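19 April 2024

I have been meaning to write about the Nanstead track meet for a while now, and every time I sit down to do it I end up making tea and reading old results sheets instead. So tonight the tea is already made, and I am going to get on with it.

For those of you who don't follow running at this level (and why would you, unless you have a kid or a cousin in it), Nanstead is a small open meet held every August on the old cinder-colored track behind the Oditz feed store. It has a 200, a 600, a long jump, and a relay that usually gets rained on. The 600 is the one I love. You don't see it much outdoors. It's too long to sprint and too short to settle into, and almost everyone goes out too fast and spends the last bend paying for it.

Last summer I went for Apolline Barbier. I first saw her run when she was fifteen and all elbows, and she had been a 200 runner through and through ever since, with a start like a cork coming out of a bottle. Then her coach, Vasilică Jitaru, talked her into moving up. I stood next to him at the fence for most of the afternoon and he must have folded and unfolded his program a hundred times. He is a lovely man to watch a race with, as long as you don't need him to answer you.

She ran the first lap much slower than I expected. I'll admit I thought she was hurt! She sat at the back, tucked in on the rail behind the two girls from the Trolia club, and her shoulders were so low and easy that she looked like somebody out running errands. Then with half a lap to go she moved out wide and just kept moving. She passed four people on the bend — the bend, where my old coach used to tell us never to pass anybody — and came home second, by less than a stride. Vasilică said one word in Romanian and went to find her jacket.

The announcer gave the crowd as 1,164, which I think included the people in the feed store parking lot. It was loud enough for twice that. There was a peach stand, too, and I bought far more peaches than one person can carry on a bus.

What has stayed with me is how patient she was. I ran the 600 myself a few times, badly, back when the Mykhailiuk Cup was still going, and I never once had the nerve to sit at the back. I always wanted to be seen near the front early on, and I was, and then I wasn't. My sister still brings it up at Thanksgiving.

Apolline wants to run it again this August, and she has been doing hill work all spring to get ready. I have my bus fare set aside and a bigger bag for the peaches. If any of you are coming, I'll be at the fence by the last bend, wearing the green hat, and I'd be glad of the company. 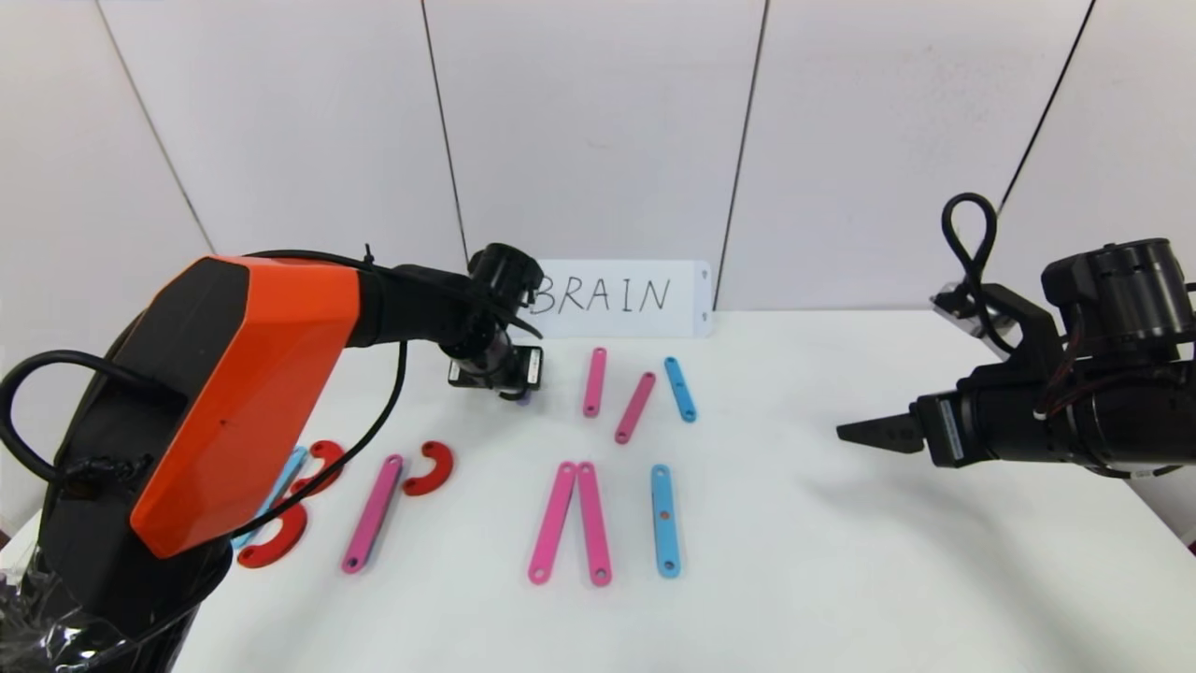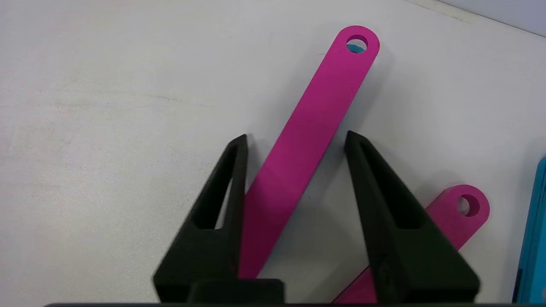
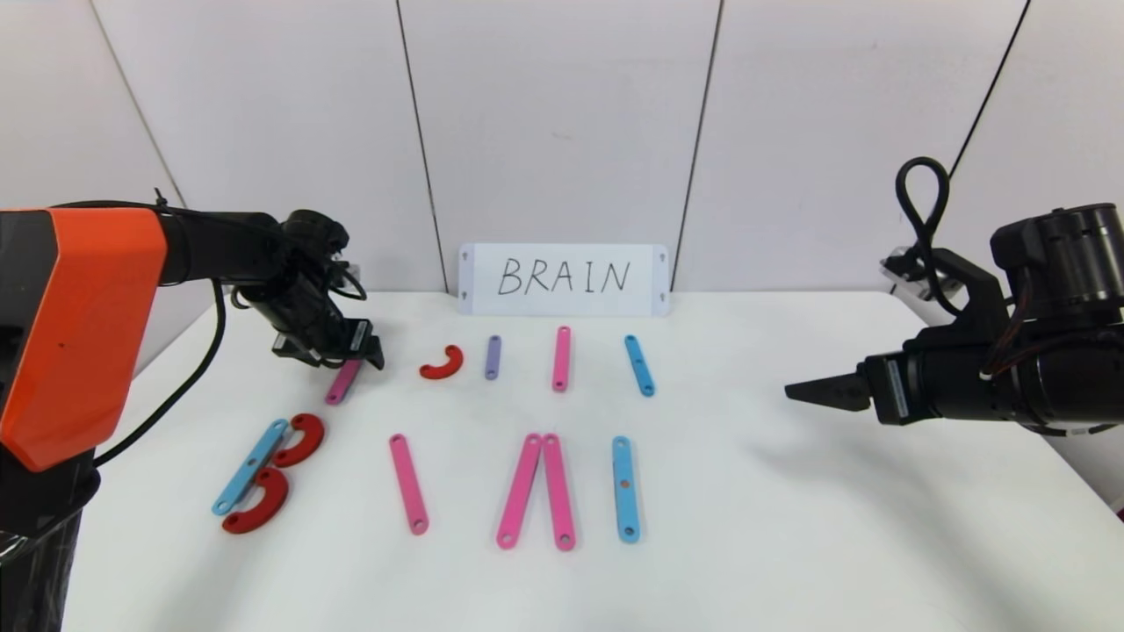
*The last of the three: colored pieces laid out on the white table, with the "BRAIN" sign behind them.*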